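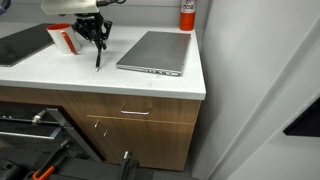 Week 5: Do open offices and kitchen counters make people talk?

Reading for this week: Lepik, chapter 2; the Weketti survey summary (handed out in May, spare copies in the tray).

The claim we are testing is an old one. Put people close together, give them somewhere to get coffee, and ideas will move between them. Office planners repeat it, furniture sellers repeat it, and managers who want to cut rent repeat it loudest. Before you believe it, ask what was measured.

1. What the Weketti survey says
Weketti sent a form to 1,460 employees after moving them to shared desks. 600 replied. Most of those said they "felt more connected" to coworkers. The summary stops there and calls the move a success.

Problems:
– More than half the staff did not answer. We know nothing about them, and people who hate a new office may well not bother with a form about it.
– There was no survey before the move. More connected than when?
– Feeling connected is one thing. Talking about work is another, and the form never asked about it.

2. What Lepik does differently
Sarmīte Lepik had 12 teams keep contact diaries for a month before and a month after their walls came down. Face-to-face talks got shorter. Messages went up, often between people sitting within sight of each other. She is careful with this, more careful than the people who quote her. Diaries are a chore and people fill them in late, from memory. Twelve teams is a small group, all from one company, Tradamel, which was also laying off staff at the time. I would not build a policy on it either.

3. The coffee argument
Valdis Toom's essay says the shared kitchen is where the real exchange happens. His evidence is two stories, both told to him by founders about their own firms. Read it for the style. Then note that he never mentions a kitchen where people fill a mug and go straight back to their desks.

4. Terms you need
Response bias: who answers is linked to what they would say.
Baseline: the measure taken before the change.
Confounder: something else that changed at the same time (see the layoffs above).

For section
Jurgita Dzene's group takes the Weketti form and rewrites it. Helju Laur's group defends Toom as well as it can be defended. Bring one page, typed.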